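Progress report: Bimanual garment handling from demonstrations

Project: Mestunel, work package 2
Reporting period: through March
Submitted to: Praddale program office

1. Status against plan

Work package 2 is on schedule except for the held-out garment test, which has moved to the next period. Data collection closed in March. Two of the three training variants have been run and evaluated. The third, which uses longer action chunks, is training now.

Spending is within the approved budget. One change to the equipment line was agreed with the program office before it was made: funds set aside for a third workstation were moved to spare servos and cabling.

2. Data collection

The collected set holds 2539 demonstrations of flattening and folding with two arms. Each begins from a garment dropped on the table by the operator, so the starting state is different every time. The operator controls both arms through a matched pair of leader arms. Joint positions, gripper commands and camera streams are logged together and resampled to a common rate before training.

Demonstrations were screened in two passes. The first pass is automatic and removes recordings with missing camera data or a joint position outside limits. The second pass is manual. A reviewer marks the point at which the garment is flat enough to fold and the point at which the last fold is released. Recordings in which the operator restarted partway were kept if the restart took place without a hand entering the workspace. The count given above is after both passes.

The manual pass took longer than planned. Reviewers disagreed often on the "flat enough" label in the early batches, and the labeling guide was rewritten to define it by the hem and the two sleeve ends. Early batches were relabeled under the new guide.

3. Method

The policy takes the camera images and the current joint positions and predicts a short sequence of joint targets for both arms. The baseline treats flattening and folding as one task. The second variant adds a stage signal, learned from the reviewer labels, that tells the policy whether it should still be flattening. Both were trained on the same data with the same number of updates.

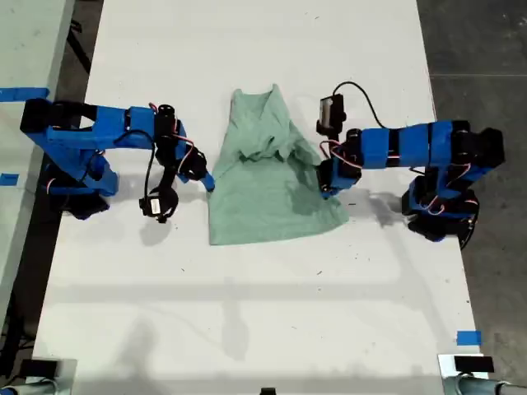 Why use two arms when a single arm can complete a simple fold?
Flattening is the limiting step, and it usually needs tension between two points on the cloth. With one arm, a pull on one side drags the whole garment across the table and leaves most of the wrinkles in place.

4. Results

Each variant was scored over 300 trials on shirts represented in the training set. A trial counts as a success if the final fold lies inside the template outline and no sleeve extends past it. Scoring was done from the final image by a reviewer who did not know which variant had produced it.

The stage signal improved the full-task success rate. The gain came almost entirely from trials that started with the shirt heavily bunched. In these, the baseline tended to begin folding before the lower body was flat and did not recover. On easy starts the two variants could not be separated with the number of trials available.

Of the failures recorded for the stage variant, 29 were traced to a single cause: one gripper closed on two layers of cloth where one was intended, and the pull then folded the neckline under the body. The wrist view does not separate the layers well when the fabric is a light, even color. We do not expect more data of the same type to fix this.

Tests at the Tennant site used a second copy of the workcell and the same weights, with no retraining. Performance was lower there. Part of the drop disappeared after the arm bases were remounted to match the original spacing. The remainder is unexplained, with lighting and small differences in joint calibration as the main candidates.

5. Problems and changes

Servo heating in the shoulder joints limited session length. Sessions now include a rest period, and joint temperature is logged with each recording. Gripper fingertips wear at the contact edge and are replaced on a fixed schedule. Base positions are checked at the start of each session after the finding at Tennant.

6. Work for the next period

Complete training and scoring of the long-chunk variant.
Run the held-out garment test with items supplied by Feltness.
Add a regrasp behavior for double-layer pinches, triggered by gripper opening width.
Repeat the Tennant test under controlled lighting.
Release the labeling guide and screening scripts to the project partners.

No change to the final delivery date is requested. A decision is needed from the program office on whether long-sleeved garments should be part of the held-out test, as they would require a larger fold template and a further round of operator practice.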